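THE BOARDS ARE DOWN AT KORKUMANCE

Quick one this month, typing between two loads of washing, so excuse the state of it.

The big room has a floor again. A real one. If you have been in since spring you'll remember the gray carpet, the bit by the radiator that had gone crunchy, and the strip of silver tape that everyone stepped over out of habit. All gone. Lech Grabowska pulled up the last of it in September with a bread knife, having left his good cutter at home, and found boards underneath that were better than any of us had a right to expect. A few had to be swapped near the back door. The rest stayed.

Sanding took longer than planned. Of course it did. The drum sander from Rusu was booked out twice and then came with the wrong belts, so the first pass was done with what we had, and if you get down on your knees near the kitchen hatch you can see where. Please don't get down on your knees near the kitchen hatch.

Then varnish. Three coats. Windows open, everyone with a headache, Tincuța Crăciun going round after each coat with a fine pad on a broom handle and telling people to get off. She had a chair across the doorway and a sign on the chair. Two people moved the chair. They know who they are and so does the second coat.

What it cost, as several of you asked: 1,035 for the sander, belts, varnish, filler and the replacement boards, out of the 4,000 put by for the whole room. So there is money left for the lights and the curtain rail, and possibly for the door that sticks. Emanuel Dinu has the receipts in a biscuit tin. Ask him if you want to look, he would love to be asked.

Color. There was a lot of talk about color. Mircea Matei wanted it dark, like the old gym, and brought in a piece of stained oak to show us and left it on the windowsill for weeks as a sort of hint. We went clear. No stain at all. It came out a light honey, knots and all, and it throws a good deal of light back up into the room. Mircea has taken his oak home. He says it looks fine. From him that is a speech.

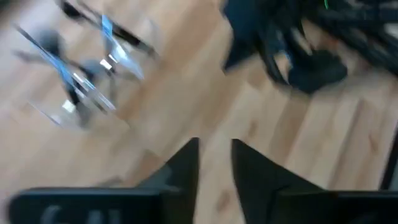 WHAT THE FLOOR NEEDS FROM YOU

Shoes. Outdoor ones off at the door, please, there's a rack now. Slippers, socks, clean sneakers, all good. Heels no. Cleats, you would think I wouldn't have to write this.

Chairs. Every chair leg gets a felt pad. Ionuț Zamfir bought 100 and we have used nearly all of them on the stacking chairs alone, and a few have already come off and are stuck to peoples socks. If you find one, drop it in the jar by the hatch. Don't put it back on yourself with whatever glue is in your bag. We had that with the trestle tables once and the leg came away with a ring of something yellow that took all afternoon to scrape off.

Tables. Lift, don't drag. Two people per table. The long ones are heavier than they look and the feet have metal edges, so until they've got caps on they stay folded against the wall. Use the short ones. Yes, even for the jumble sale. We'll sort it.

Mopping. This is the one that matters. No buckets of water sloshed about like on the old kitchen lino. Broom first, the soft one with the blue handle, then the flat mop, wrung out till it barely feels damp. The cleaner is the Plustemeo bottle on the second shelf, one capful to a bucket. One. It has a picture of a lemon on it and it is not a drink, and the smell is strong enough with one capful anyway.

Spills. Wipe them up right away. Juice, tea, paint, whatever. There are cloths on a hook inside the hatch, and if you use the last one please take it home and wash it with your towels.

Tape. None. Not masking tape, not the electrical kind, not "just for the day". If your group needs lines on the floor, talk to Lech. He has some flat rubber spots that lie down and come up again with no marks. The dance lot tried them and say they're okay once you've stopped tripping over the edges.

THINGS ON THE FLOOR

Slightly different subject. Now that the floor is nice, people are putting things on it. Bags, coats, half a project. I get it, it's clean, it's warm where the sun comes in, I sat on it myself for an hour sorting raffle tickets and didn't want to get up. But there is a lot of foot traffic in that room after four o'clock and anything light and thin left lying around is going to get trodden on. Plastic especially. It cracks, the bits are small, and then the bits get under a shoe and go across the varnish like a glass cutter.

So – shelves. Grosteck have let us have a run of open shelving at a good price, secondhand, a bit scuffed, and it's going up along the wall opposite the windows. Each group gets a shelf and a half. Names on them by the end of the month. If you have something awkward that won't fit on a shelf, say so before the names go up and we will find it a corner. I would sooner hear about it now than find it behind the piano.

The piano, by the way, is staying where it is. It was lifted onto four cups by four grown adults and the cups are good ones. It won't be rolled out for the carol evening. We will all turn round and face it.

LOST AND FOUND FROM UNDER THE CARPET

Lech kept everything in a shoe box. One earring, green. A quantity of pins. A key with no tag that doesn't open anything in the building, and we've tried. A library card for a library that closed. Coins, mostly small, now in the tea fund. A folded note which says "ask about Thursdays" and nothing else. If any of this is yours the box is in the office until the shelves are done and then it's going.

The earring has had two people claim it. Bring the other one with you.

STILL TO DO

Baseboards. The old ones came off with the carpet and half of them split. New ones are cut and stacked in the corridor, primed on one side. They need the other side doing and then a topcoat. Anyone who can hold a brush for a couple of hours, come along, there are 20 lengths and so far only me.

Threshold strip at the back door. It's on order. Mind your toes, there's a lip.

Lights. Emanuel is getting prices. The tubes make the new boards look a bit green in the evening, which no one noticed when it was carpet as the carpet was already that color.

Curtain rail. See last month. And the month before.

Scratch by the second window. We know about it. It was there on day one after the last coat went off and no one is owning up, and Tincuța has a little pot of filler wax coming that should more or less match. Please stop rubbing it with your thumb to see if it comes out.

Doormats. We want two big ones, the heavy ribbed sort, one outside and one in. If you know of any going from a shop or office that's closing, tell Ionuț. He's got the van and he'll collect. Nothing with rubber backing for the inside one, it can mark the varnish and leave a square you never get rid of.

BOOKINGS

Room is open again for all the regular slots as before. Morning groups, you have the sun, so you'll want the blinds half down or you'll be squinting at each other off the floor. Toddler group, the soft mats are back, they were aired and wiped down and one of them is smaller than it was, don't ask me. Choir, it's louder in there now without the carpet. Quite a lot louder. Mircea clapped once to test it and was very pleased. We might hang something on the end wall if it gets to be too much, but try it for a few weeks first. The quilters have offered an old one and there's a rail up there from when it was a chapel.

Evening groups, last one out sweeps. The sheet is on the inside of the cupboard door, put your initials on it. It takes five minutes and the grit by the entrance is what does the damge, so do that end even if you skip the rest.

Thank you to everybody who carried, sanded, coughed, or brought soup. The soup pot is still here – large, dented lid, no name on it. Come and get it.

Next month: the door that sticks, maybe.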